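Library > Robotics > Working Papers > Section 4
Filed under: Chores & Shop Work
12 shares | 3 comments

4. Packing-table chores

We come now to the part of the study that visitors always ask us about first, which is whether the machine can tidy a packing table the way a new hire at Gruvville would be asked to on the first morning. The job sounds small – pick up what is lying about, turn it so the label can be read, set it down again – and we chose it for exactly that reason. Each chore was tried 200 times over the month of April, with Yakubu Effiong keeping the log and Ánh Quan deciding, sometimes a little generously, what counted as done.

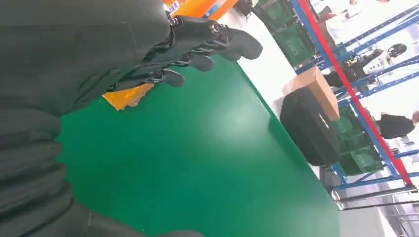

Figure 6. Robot hand over the green work table, with crates on the shelving behind.

Of those 200 tries at the pick-and-turn chore, 139 ended with the item upright and readable. We were pleased with that, and we would still not hand over a shift on the strength of it. Most of the misses came late in the motion, when the fingers had a fair hold and the wrist began to turn, and Khải Đàm has argued (we think rightly) that a person makes a dozen tiny corrections at that moment without ever noticing them. 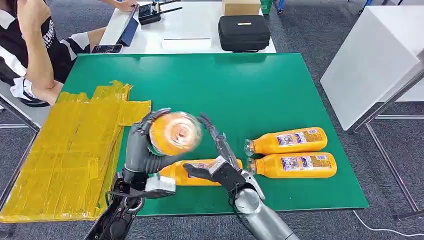
Two-handed work is where we expected the most trouble, and the Mellalik planner did struggle with it, particularly in deciding which hand should wait for the other. Bottles are a fair test of this, being smooth, round and quite willing to roll. With one orange bottle held in the left hand and the right hand open beside it, the planner has to choose between a handover and a plain set-down, and the bottles lying close together on the right leave little room for a careless thumb. In 80 further tries we let it choose freely, and it preferred the set-down far more often than our own packers do. Sơn Văn's timing results for the same chore are given in Section 5.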